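Baignoire pliable pour bébé Drustska Gemton
Réf. 1083-76

Accueil > Toilette et bain > Baignoires > Baignoires pliables

En stock
Expédition sous 48 heures depuis notre entrepôt de Planley
Coloris : sable, vert d'eau, gris clair

La Gemton est une baignoire pliable pour les enfants de la naissance à 12 mois. Elle se pose dans une douche, dans une baignoire d'adulte ou sur un sol plat et stable. Une fois repliée, elle se range derrière une porte ou s'accroche à une patère grâce à l'œillet prévu sur le bord. La cuve est en élastomère souple, sans BPA ni phtalates, et les pieds en polypropylène.

Le transat Hladun, vendu séparément, se clipse sur les deux bords de la cuve. Nous le recommandons de la naissance à six mois, tant que l'enfant ne tient pas assis. Passé cet âge, on le retire et l'enfant s'installe directement dans le fond de la cuve, qui est strié.

Caractéristiques
Longueur dépliée : 76 cm
Largeur : 46 cm
Hauteur dépliée : 22 cm
Épaisseur repliée : 9 cm
Poids à vide : 2,4 kg
Charge maximale, eau comprise : 35 kg
Vidange : bouchon thermosensible, vire au blanc au-dessus de 37 °C
Pieds : quatre, verrouillables, patins antidérapants

Contenu du carton
Une baignoire Gemton
Un bouchon de vidange monté et un bouchon de rechange
Quatre patins de remplacement
Une notice en français, néerlandais et allemand

Mise en place
1. Dépliez les quatre pieds jusqu'au déclic.
2. Appuyez au centre de la cuve avec la paume pour la déployer entièrement. À la première utilisation, la matière est un peu raide.
3. Vérifiez que le bouchon est enfoncé à fond.
4. Versez l'eau froide d'abord, puis l'eau chaude. Remuez et contrôlez la température avec un thermomètre de bain. Le bouchon donne une indication, il ne remplace pas le thermomètre.
5. Ne dépassez pas le repère de niveau moulé à l'intérieur, à 10 cm du fond.

Sécurité
Ne laissez jamais un enfant sans surveillance dans l'eau, même quelques secondes. Restez à portée de bras pendant toute la durée du bain. Ne posez pas la baignoire sur un meuble, une table à langer ou un plan de travail. Ne la déplacez pas lorsqu'elle contient de l'eau ou lorsque l'enfant est à l'intérieur.

Entretien
Rincez la cuve à l'eau claire après chaque bain et laissez-la sécher dépliée. Un nettoyage hebdomadaire au savon doux suffit. N'utilisez ni javel ni éponge abrasive. En cas de dépôt de calcaire dans les plis, passez un chiffon imbibé de vinaigre blanc dilué, puis rincez. Le lave-vaisselle et le séchage sur radiateur déforment la matière.

Avis clients
4,5 sur 5, 323 avis
« Prend très peu de place dans notre salle de bains. Le bouchon est dur à retirer les premières fois. »
« Bien pour les week-ends chez les grands-parents. J'aurais aimé une housse de transport. »
« Les pieds tiennent bien. Le vert d'eau est plus pâle que sur l'écran. »

Livraison et retours
Livraison en point relais : 4,90 €, offerte dès 60 € d'achat. Livraison à domicile : 7,90 €. Les retours sont acceptés pendant 30 jours, produit non utilisé et dans son carton d'origine. La garantie est de deux ans et couvre les pieds, les charnières et la cuve. Elle ne couvre pas les patins. Pour toute demande, indiquez le numéro de commande et joignez une photo du défaut. 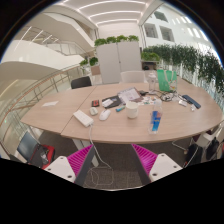 Pièces détachées
Bouchon thermosensible, réf. 286 : 3,50 €
Jeu de quatre patins : 4,20 €
Pied seul, avant ou arrière : 6,00 €
Transat Hladun, gris clair uniquement : 24,90 €

Le transat Hladun est en rupture depuis février. Les précommandes sont ouvertes, avec expédition à partir du 1er octobre 2026.

Produits associés
Thermomètre de bain Planley
Cape de bain en coton, 80 x 80 cm
Rince-tête souple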